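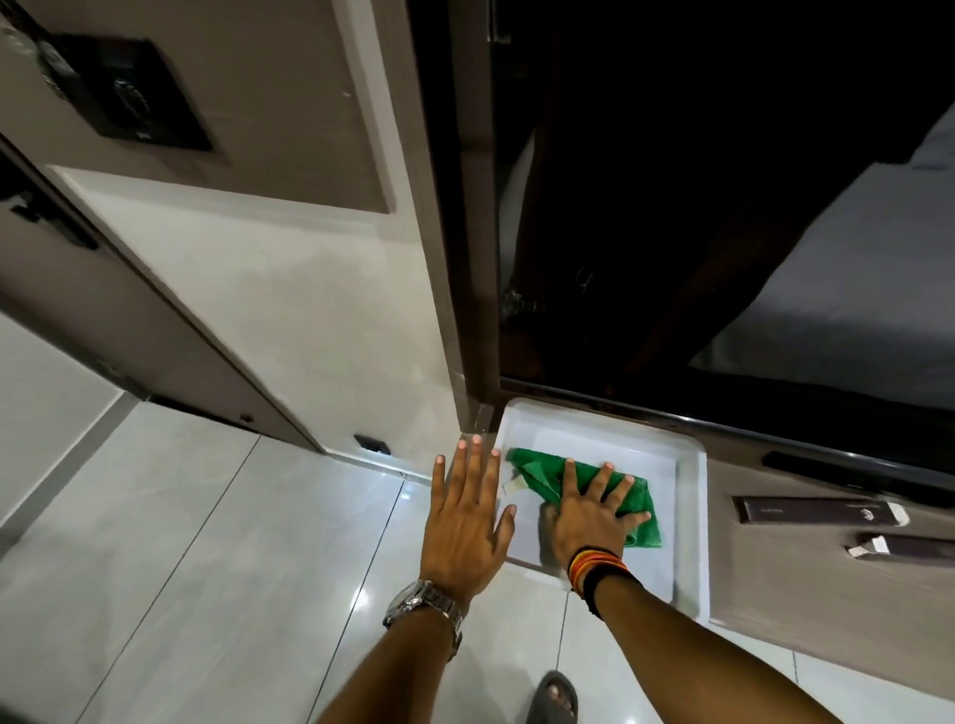
The long way round to law

I started at Gradbridge on a surveying course, of all things, and lasted until November. Then I sat in on a friend's contract law lecture (free biscuits, I'd heard) and by the following week I was filling in transfer forms!

Switching cost me 1,280 pounds in fees I never saw again, and my dad still brings it up. But I loved it. Four of us set up a legal advice desk in the students' union, mostly deposits and dodgy tenancy clauses, and our first big case was a second-year called Marlina Khoo, whose landlord was hanging on to 2,975 pounds of rent paid in advance. We wrote letter after letter – some of them terrible, I've kept copies – and she got the lot back. She then joined the desk herself and rewrote all our templates.

By my final year we had 50 members and a proper room with a kettle. I'm a trainee at Flostau now, doing property work, so the surveying wasn't a complete waste. Marlina runs the desk these days and wants me back for a talk on leases.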